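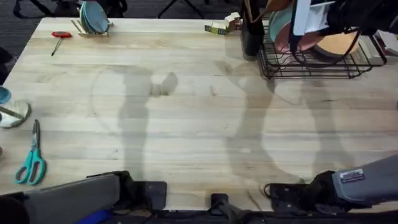

Tabletop cell with both arms mounted, dish rack task, arm at the wire rack.

Talwood Manipulation Software: Progress Report to the Gemelau Fund
Posted 30/04/2022 by the Talwood project office

Search this site Enter keywords Go

Summary of the period

Work in this period was on the planner and the perception service. The control layer was frozen at the start of April and has had only bug fixes. We logged 1046 task attempts on the dish rack cell at Brovholm, and the logs are all in the shared store. The second cell at Lacroix is running the same software build but is still on simple pick and place tasks, so its results are not included.

Perception

The old segmentation model treated overlapping plates as one object. This was the main cause of bad grasps in the last report. We retrained it on 187 hand-labeled views of plates standing in racks, with one plate partly hidden behind another. It now returns a separate mask for each plate in most views. Pale plates in front of a pale tabletop are still the weakest case, and the mask edge wanders when a plate rim is the same tone as the boards behind it.

Shadows were a second problem. Lighting at Brovholm throws several soft arm shadows across the open part of the table, and these move whenever the arms move. The free-space check was marking some of them as obstacles, which caused the planner to take long detours or to refuse a path. The check now uses depth first and color second. False obstacles from shadows have dropped out of the daily error list. We have not yet tested under window light.

Thin wire is still hard. The depth sensor drops out along the curved wires of the dish rack, so the rack is loaded as a known model and fitted to whatever points are available. The fit fails if the rack is moved while an arm is over it. In that case the software stops and asks for a new view.

Planning

The planner now treats the gripper cable as part of the arm. Before this change it only knew about the rigid links, and the cable hangs low enough to pass in front of the plates during an approach. We model it as a chain of short capsules with a fixed sag. The model is crude, but approach paths are cleaner and the time cost is small.

Two-arm planning is working in simulation only. On hardware, one arm moves while the other is held at a parked pose. The reservation code that lets both arms share the middle of the table has passed its unit tests and is waiting on a safety review before we turn it on.

Items the task does not use are left on the table during runs, including a T-handle tool, scissors, printed blocks and a container of utensils. The planner has to route around them without being told what they are. Tall items are handled well. Flat items near the table edge are sometimes merged with the table surface and ignored, and a fix for this is in progress.

Control

There are no new features. Two faults were corrected:
The force limit on the gripper was read once at startup and did not follow later changes to the settings file.
The arm could hold its last commanded speed for one extra cycle after a soft stop.
Both fixes have been on the Brovholm cell since the middle of the period, and neither fault has come back.

Tooling

Replay is the biggest gain for the team. Any logged attempt can now be loaded on a desktop machine and run through a newer build of the perception service, with the old and new masks side by side. We used it to close 106 tickets, many of which were duplicates of the overlapping plate issue. The replay viewer is slow on long logs and needs an index.

The labeling tool was changed so that a hidden edge can be drawn and marked as hidden. Older labels do not carry this mark. They will be converted as time allows.

Open issues

Tilted plates. A plate leaning at a shallow angle in the rack gives a poor grasp estimate, and the gripper can come in too low. A tilt estimate has been added to the development branch.
Calibration drift. The camera to arm transform is checked by hand at the start of each session. We want to run this check from a script.
Build times. A full build takes too long for same-day testing at Lacroix.

Spending and staffing

Spending is within the approved plan. No change to staffing is requested. The labeling line is underspent and we ask to move the balance to compute, which is needed for retraining.

Next period

Finish the safety review and turn on shared-table planning at Brovholm. Merge the tilt estimate. Move the Lacroix cell to the dish rack task with the same rack model. Write the index for the replay viewer. The next report will give results for both cells in the same table.

Contact the project office | Copyright 2022 Talwood | Back to top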